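Bench notebook, February, started 9:40 a.m.

Small bins, continued. I meant to write this up last night and left it until this morning, so some of it comes from the pencil notes on the back of the delivery slip, which I have taped to the facing page for anybody who wants to check my handwriting against my memory.

Where we are: the Tilolside job wants one little countertop bin for each of its rooms, 114 in all, and we have been going back and forth on which one to recommend. The two still in the running are the Colau and the Pelletier. The Brinent was dropped last week on account of its lid, which came off its pin when I wiped it, and I was only wiping it the way anyone would wipe a bin at the end of the day (a damp cloth, a bit of a push at the back corner). I was sorry about it, I liked the shape.

Weighed both again this morning on the good scale, now that it has had its new battery. Colau 451 g with lid, Pelletier 234 g with lid. I had written the Pelletier down as heavier in my first notes and I can't think why, so please cross that out if you copied it. The lighter one does skate a little when you brush crumbs into it with the side of your hand. I tried it with pencil shavings, then with tea bags, then with the curly backing paper from a roll of labels, which is the worst thing in this whole building to throw away because it springs straight back up at you. A strip of grippy shelf liner under the base took care of the skating. I cut mine too big the first time and had a neat green skirt sticking out all the way around, so trace the base first and cut inside the line.

Lids next. I care more about lids than I expected to when we took this on! What I want from a lid on a bin this small is that it goes up with one finger, stays up while you are clearing your table, and comes down without a clap. People will be using these beside a kettle, half awake, with a wet tea bag in the other hand, and if the lid drops on their knuckles they will leave it open for good, and then we may as well have specified a bowl. 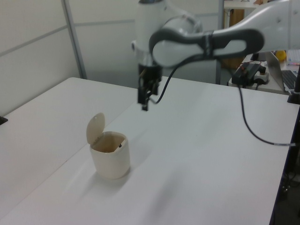

Open for good is fine by me, and I'd say so to Tilolside in plain words, was the remark from Colau when I read that last paragraph out over the phone. They went on to say that half the people who buy a small bin never close it, that the lid mostly matters to whoever walks past, and that the thing to fuss over is the inside, where the coffee gets. I wrote that down as fast as I could. I don't agree about the lid but I do about the inside, and I was a bit ashamed to have three pages on hinges and one line on cleaning.

So, cleaning, the rest of the morning. Cold coffee grounds, a spoonful in each, left for 19 hours (they went in yesterday afternoon, before I knew I'd be told to do it, so I will take a little credit there). Rinsed under the tap, then a soft brush, then dish soap. The Colau came clean with the brush. The Pelletier kept a tan ring low down where the wall turns into the floor, and I could only get at it with a cloth wrapped around the handle of a wooden spoon. A cream or beige inside is going to show that sort of thing sooner than a dark one, and I think it is fair to mention it in the write-up along with the price, which I still need in writing from both of them.

Liners: the smallest bags in the supply closet are far too big and bunch up over the rim, so the lid sits on a pillow of plastic. Paper ones tore at the bottom with the tea bags. Going without a liner and rinsing every evening was the easiest of the lot for me, but I have a sink six steps away and the Tilolside rooms mostly don't.

Leaning toward the Colau, with the shelf liner under it anyway. Still to do: the drop of the lid on a folded towel and on the bare table, with the sound meter if it can be found (it was in the drawer with the clamps, and it isn't now). Also ask whether the lids can be bought separately. Grounds are back in both bins for a second night, please don't empty them.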